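Prellby Home Care Board > Work Talk > Has the new scheduling system changed your day?

limeck_lane
Posts: 789
We've been on Flanon since October and I have to say, I love it! It builds the route, fills in my visit notes from what I say out loud, and orders groceries for clients before they run low. I used to spend my evenings typing. Now I finish the last house and I'm done. Anyone else?

wong_fan
Posts: 134
Same here, and the ordering is my favorite part. I used to stand in line at the store for three or four clients a day. That time goes to cooking with them now, which is what I signed up for in the first place.

oldroute7
Posts: 2000
I'll be the grump. It gives me 15 minutes for "restock kitchen" no matter who lives there. One of my ladies wants to talk through every piece of fruit, and the app starts buzzing at me. Somebody decided that talking isn't work.

limeck_lane
Posts: 789
Fair, but did you try the "needs longer" button? I pressed it two visits running and the slot got bigger by itself. I was thrilled. My old supervisor would've taken a month!

oldroute7
Posts: 2000
Pressed it. Mine went to a review list and sat there. Maybe your office reads theirs.

night_shift_dee
Posts: 1177
Both things can be true. Our office cut a scheduler's job when it came in, and she was the one who knew which clients hated mornings. The routes are better, I'll give it that, and I get home at 4:30 instead of 6. But I miss calling her.

wong_fan
Posts: 134
That's a real loss, and I'd want a person on the phone too. Still, I think the hands-on part is safe for a good while. The computer can order the oranges, but it can't tell which one is going soft or remember who likes the peppers up top where they can see them. That's still us, and I like that part!

limeck_lane
Posts: 789
Yes!! Adding a few from a kitchen restock so the new folks know what the job looks like once the order is in the house.
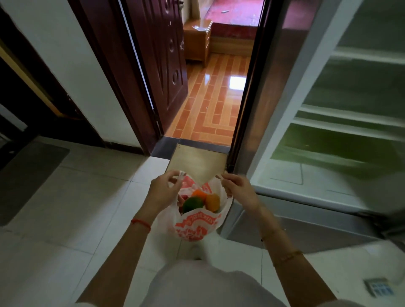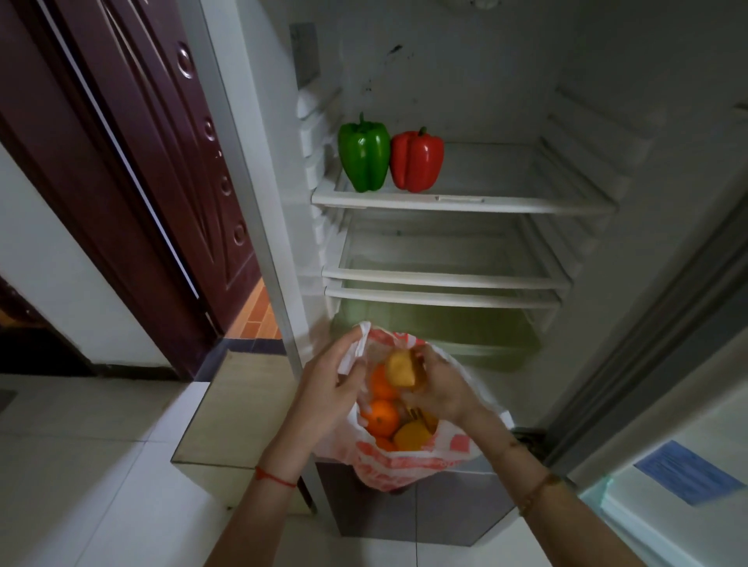
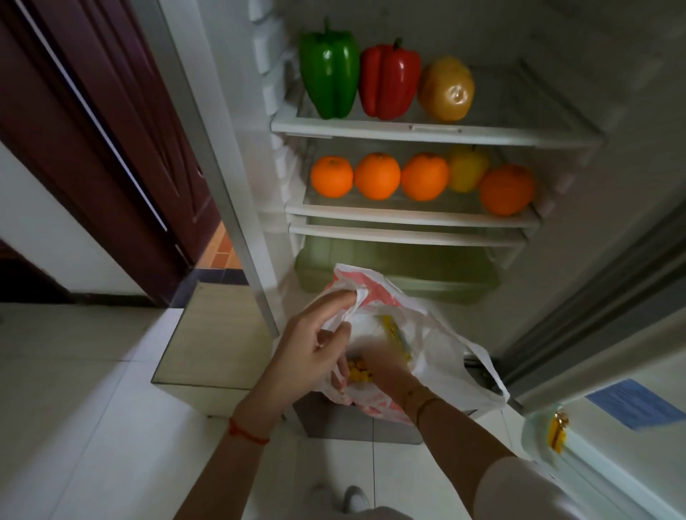

Fruit out of the bag, peppers on the top shelf (last two pics)

oldroute7
Posts: 2000
OK, that part I have no complaints about. Going to press the button again tomorrow and see.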